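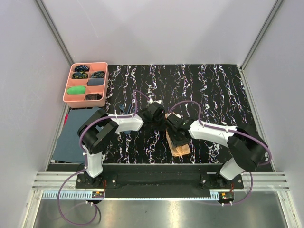
I've wanted to go to the Candness open day for three years running, and every single time something came up. So when my sister offered to take the kids on Sunday I was out the door before she'd put her bag down! Candness is the little company out past the Drullby exit that teaches robot arms to do housework, and once a year they roll up the door and let anybody wander through. They cap it at 300 visitors and I was number 137 on the sign-in sheet. I went straight to the station with the pair of white arms, the ones with the purple cables looping all over them, because there was a pink organizer at the back with rolled-up fabric tucked into its compartments and I am a person who rolls. Socks, dish towels, T-shirts, all of it. My husband thinks I'm nuts. There was a bright green roll in there that made me want to go home and redo my whole dresser.

Our guide for that station was Nokuthula Nkuna, who has been with the company since it was four people, and she was great. She talked to the kids in the group the same way she talked to the grown-ups, and when a boy asked her if the robots get bored she gave it real thought before she answered (she said no, but she does).

What I hadn't understood is how much of the work is people. I had pictured somebody typing commands. At Candness a person stands there and guides the arms through a chore, and then does it again, and then again with everything moved over a little. Nokuthula's team does 100 rounds of a chore before they even look at how the robot does alone. She told us her personal best is 32 in one morning, and then she had to go sit down and eat a sandwich.

They name the stations, by the way. Ours was Cele, and the one across the aisle was Prama, which had a longer line all day. I asked where the names came from and got three different answers from three different employees, so I gave up on that.

We talked a lot about cloth. A cup is a cup whichever way you pick it up, she said, but fabric is a new shape every time you touch it. I thought about fitted sheets and felt very understood. She put up the view from down by the gripper on a monitor so we could see what the arm gets to work with, and wow, it is close. It was all folds! I lost track of which way was up, and I do laundry six days a week.

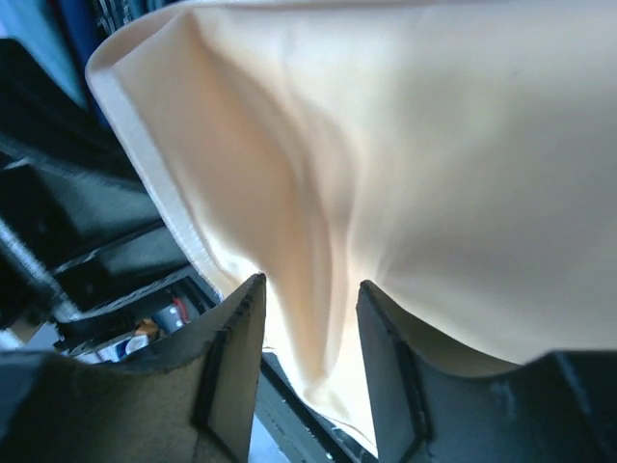 Gripper's-eye view: two dark fingers and a whole lot of peachy cloth.

See the hem running down the left there? I asked if the edges are the hard part, and Nokuthula said edges are what she looks for herself when she's guiding. Find an edge, follow it to a corner, and then you've got something to work with. Which is exactly how my grandmother taught me to fold a tablecloth - find your corners first, then worry about the rest. I told her that and she wrote it down on her hand.

A man behind me wanted to know when he could buy one. She said she doesn't do dates, and he asked two more times in slightly different words, and she didn't do dates those times either. I kind of loved her for it.

Some practical stuff if you're thinking of going next year. Parking is on the grass, so wear shoes you don't care about. Get there before ten if you want to hear anything, because the room echoes like a swimming pool once it fills up. The coffee is free but it was gone by the time I got to it. Kids are welcome, and I'm bringing mine next time whether they like it or not. You do have to stay behind the tape on the floor, and they're serious about that.

I came home and rolled all the kitchen towels. Then I tried the corners-first thing on the big tablecloth with my eyes half shut, to see what it's like with less to go on, and it took me four tries. My daughter timed me and wants it in the blog that she did it in two.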